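Minutes, plate cell upkeep, Dunstead
2024-12-08

1. Last minutes accepted without change.
2. Cable check. The conduit on the left arm is to be inspected every 700 cycles - the counter is now at 1,754. Osari will send two spare clips.
3. Gripper fingers. Set to be changed at 3,000 cycles. Nellberg asked for a price before June.
4. Cleaning. Table and basin are to be wiped before each calibration. Agreed.
5. Wrist camera mounts: screws to be tightened by Cai. Open.

Pictures for items 2 to 5:

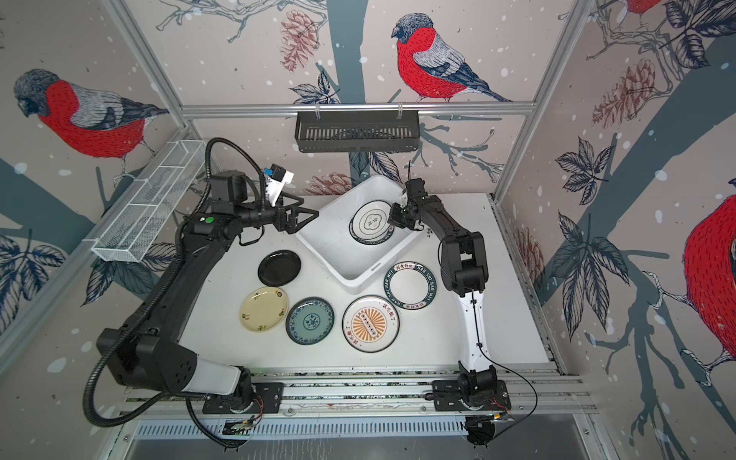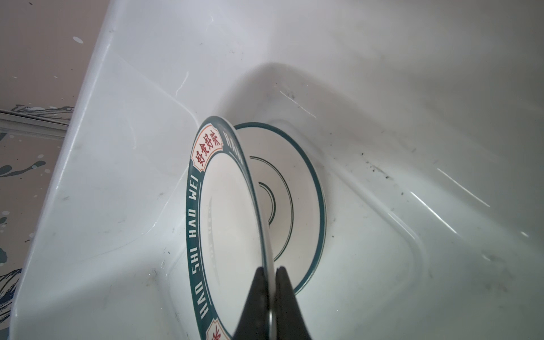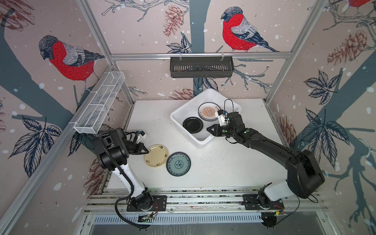 Plate cell, white basin in use. Second picture: fingers holding a bowl by the rim.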